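1/ Month two with the Lundero hand-held gripper kit and I've got opinions, so bear with me!

2/ Setup took me 40 minutes, most of it hunting for the right hex key. Jasmina Dervishi had warned me the booklet was thin and she wasn't wrong.

3/ Grip is lovely though. Chunky black fingers, a nice light squeeze, and my wrist still felt fine after 80 goes in one evening (tea breaks included).

4/ Moans: the case is too small, and spare fingers are £29 a pair. Ouch. Ferhat Gezer reckons Grana will do them cheaper by November, we'll see.

5/ Been trying it on fiddlier stuff this week, handles and loops mostly, at the kitchen table.
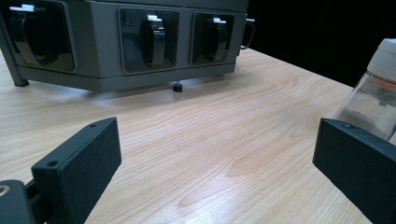
6/ Anyway I'm keeping it. Ask me about the charger another day, I'm still cross.

© Zistedus | Contact | Back to top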